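We use cookies to keep you signed in and to remember which threads you've read. By continuing to use this site you accept our cookie policy. [Accept] [Manage settings]

Putting an office tower back together: what order do the parts go in, and how do I keep track of them?

Posted by Betlow_basement, Monday, October 6, 2025

Hi all! I picked up a used office tower over the summer (38 dollars, no complaints) and took it apart to clean it because it was packed with dust. So now I've got the bare case with the board still in it, and a drive, the processor, two sticks of memory and an expansion card sitting on top of my dresser in a shoebox lid. I feel okay about most of it but I have never put a processor in before and I'm kind of scared of the pins.

What I want to know is what goes in first. Does it even matter? Also the drive came out in a blue plastic carrier thing and I don't know if I'm supposed to take it out of that before it goes back. And is a shoebox lid fine or am I going to zap everything? My roommate says to lay the parts on the anti-static bags but I only have one bag and it's from a totally different thing.

Thanks in advance, I've read the pinned guide and it assumes you're buying everything new.

Posted by usik_repairs

Hey, fun project! I do a lot of these old office boxes and honest opinion, they're nicer to work on than most gaming cases. Let me take your stuff one at a time.

Leave the drive in the carrier. It's called a caddy, and the side rails are what guide it into the bay and click it in place, so if you pull the drive out you'll just be putting it back a minute later.
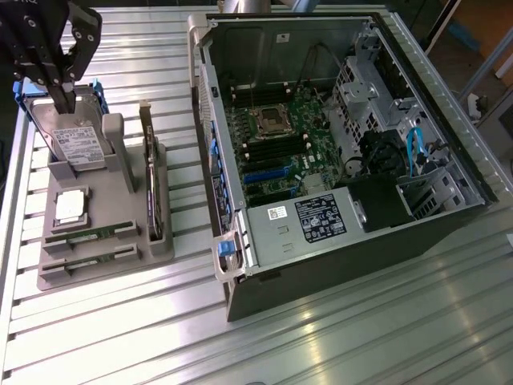 The shoebox lid won't zap anything by itself, but parts slide around in there and bump each other, and that's how you end up with a scratched contact or a bent bracket. I got tired of that and went over to a printed tray with a place for each piece. Mine has the drive standing up in its blue caddy at one corner, the card on edge in a narrow slot, the processor face-up in a square pocket in the middle and the two memory sticks lying flat in front. You don't need a printer for this! An egg carton is bad (too small) but a muffin tin lined with plain paper works for the little stuff, and for the card I've used a folded piece of cardboard with a slit cut in it. Touch bare metal on the case before you pick anything up and don't do it on carpet in socks.

Now the order. Lay the case on its side with the open side up, so you're working straight down on the board and gravity is helping you. Processor goes first, while there's the most room for your hands. Lift the lever, open the metal plate, look for the little triangle on the corner of the chip and match it to the one on the socket. Set it down, don't push. If it isn't sitting flat, pick it straight up and try again. Then close the plate and bring the lever down. That part takes more force than you expect and it can creak, and I still hate it after all these years.

After that I'd put the cooler on with fresh paste, then memory, then the card, then the drive and its cables. Unplug the thing from the wall for all of it, obviously.
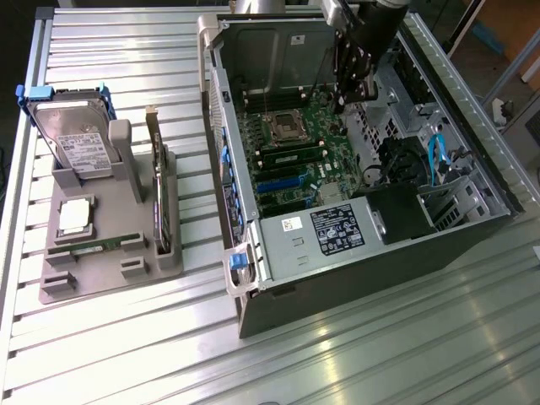

Case on its side, one memory stick in and the CPU socket still empty.

You can do memory before the processor if you want, it isn't a rule. The sticks only go in one way because of the notch. Push on both ends until the latches click over, and if one end pops up, start over on that stick. With two of them, check the slot diagram for your model so they land in the matching pair. On a lot of office boards the diagram is on a sticker inside the side panel, so look there before you go hunting for a manual.

Posted by tramia77

+1 to the caddy, leave it on.

I don't agree on the order though. I do the memory first every time, only to get used to how much pressure the board can take, and then the processor when I've calmed down. Worked fine on my last 6 machines. Also take a phone picture of where the cables go. I guess it's too late for that but for next time.

Posted by Betlow_basement

Ok this is so helpful, thank you both! I found the triangle!! It's tiny. I'm going to do it Saturday when my roommate is out and I can use the kitchen table. The muffin tin is getting washed right now.

Forgot to ask, is thermal paste something the hardware store would have or do I have to order it?

Posted by usik_repairs

Mine doesn't carry it, so I order mine. Any computer shop should have a small tube. Get the alcohol wipes too and clean the old stuff off both sides before you put the new paste on.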